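Sadura Whitewash Plank Flooring
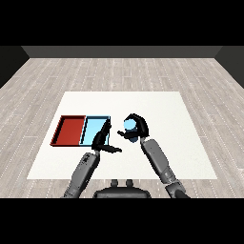

Pale gray planks against a charcoal back wall and darker side walls.

24 shares
3 comments

Sadura is a floating plank floor for living rooms, bedrooms, hallways and home offices. It is part of the Lumimside range and is sold by the box. Each box covers 20 square feet. Trim, underlayment and transition strips are sold separately.

The whitewash finish has a low sheen. Color varies from plank to plank, so open several boxes at once and mix them as you lay the floor. If you are matching an existing room, order a sample first. Samples ship in 2 business days.

Choosing a wall color

Pale floors take dark walls well, but a small room with one window can end up dim. Our showroom manager, Delyth Owen, suggests painting one wall first and living with it for a week. Warm whites tend to make the gray in Sadura look cooler. If that bothers you, try a white with a little gray in it.

Before you install

Leave the unopened boxes flat in the room for 48 hours. Keep the heat at the level you normally use. The subfloor must be clean, dry and level. Fill low spots and sand down high ones. Old carpet and padding have to come out, but sheet vinyl can stay if it is glued down firmly.

Order 10 percent more than your measured area to allow for cuts. For rooms with angled walls or a lot of doorways, order 12 percent more.

Installation

Start along the longest straight wall and work from left to right. Leave a 3/8 inch gap at every wall, pipe and door frame. Stagger the end joints by at least 10 inches. Do not nail or glue the planks to the subfloor. Kitchen islands and built-in cabinets go in first, and the floor is cut to fit around them.

Care

Sweep or vacuum with the brush roll turned off. Wipe up spills when they happen. Use a damp mop and a cleaner made for finished floors. Steam mops and wax will void the warranty. Put felt pads under chairs and replace them when they wear thin.

Ordering and returns

Full boxes can be returned in the first 30 days. Opened boxes and cut planks cannot. For trade accounts, contact Ostap Panasiuk at the Witkowska warehouse desk. Pickup orders placed before 2 p.m. are ready the next morning.

The matching Temura stair nose is back in stock in January.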